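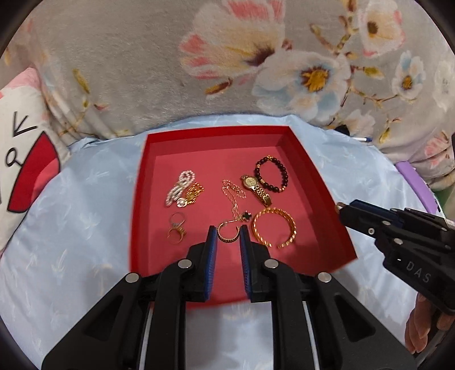

Posted by Adhiambo Kombo on 2024-06-20 | Filed under: Diary

Slept badly, got up early, did the invoices before breakfast so they wouldn't sit on me all day. Two of them are still wrong. The Mockus order came to 218 on paper and I have no idea where I got the other number from. Will look again tomorrow.

Then jewelry. I have been putting off the question of the red tray for weeks, and today I made myself think about it properly, with the grippers right there over it. Everything I read says sorting at home is nearly solved. Laundry, dishes, drawers, all of it, any month now. Fine. I would like to see one of these clever machines do my tray.

Start with the easy piece, the gold watch. It has a bit of body to it and two fingers could get a hold on it. The open cuff too, probably. I'd let a machine try those while I made tea. But the rose-gold chain with the little green clover on it is lying in a tangle, and I have spent enough of my life on tangles like that to know that the first pull decides whether it's a one-minute job or a half-hour one. I do it by feel, with my nails, half looking away. How does anybody write that down for a machine?

And the tiny hoops. Blue rubber pads are all very well, and I admit they look grippy, but a hoop that small disappears under my own fingertip. I put one in a shirt pocket last June and found it in the lint trap.

The pearls worry me in another way. I can see a hand tool picking up one loop of that necklace quite nicely. What I can't see is it knowing that the gold links next door are partly overlapping it, so that lifting one means dragging the other across the tray. A person sees that before reaching. I'm told the machine will learn it from people, from hands holding the grippers and doing the job over and over. Maybe. My nephew learned piano that way and he plays one song.

Called Plindden after lunch about the display stands. They want 530 for a set, which I laughed at and then felt bad about. Stavell was cheaper two years ago but the hooks bent. I said I'd think.

The man at Plindden asked whether I'd looked at the Trustar sorting arm for the back room. I asked him if it does necklaces. He said it does "most small goods" - bolts, I suppose, bottle caps. I asked again about necklaces and he said he'd send me a link. No link as of this evening.

To be fair, and I do want to be fair in here at least, I'd pay good money for something that could just put rings in one place and bracelets in another. It wouldn't have to be fast. It could take all night with the lights off for all I care. I'd still want to check the settings on the fancy ring myself in the morning, and I'd still do the chains.

Soup for dinner, too much pepper. Need thread, stamps, the good glue. Must ring Mockus before ten.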